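Water firm's savings claim for Clornton homes leaves plenty unanswered

September 1, 2018

Lavix says homes in Clornton could each save 567 litres of water a month if they let the company swap a few parts inside the toilet tank. It is a big claim, and the four-page leaflet that came through doors last week does very little to back it up.

The figure comes from a trial in 1579 homes, the company says. It does not say how many people lived in them, how old the toilets were, or whether anyone was on a meter before the trial began. It ran for 3 months over the summer, when plenty of households are away for a week or 2 and would have used less water anyway. 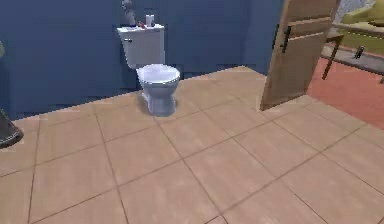

A white two-piece toilet with a lever flush.

The parts are made by Gaber and sold under the name Starkumico. They are free to fit, but after the first year there is a yearly check, and the leaflet is oddly shy about the price. Asked twice, Lavix would only say that costs would be "kept fair".

Then there is the matter of who gains. Homes without a meter pay the same bill however often they flush, so the saving goes to the supplier - a fine thing in a dry year, perhaps, but hardly the "money in your pocket" promised on the front page.

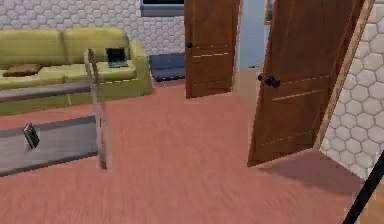 Words: Clornton Local news desk

Lavix has promised to publish the full trial results in October, after the first round of fittings is due to start. Residents are being asked to sign up before then. Those who would like to see the numbers first can wait, as the leaflet's small print sets no closing date.

More from Clornton Local
Bus shelter glass to be replaced again
Hosepipe advice: what the rules say
Library hours cut on trial basis
Letters: your views on the new bins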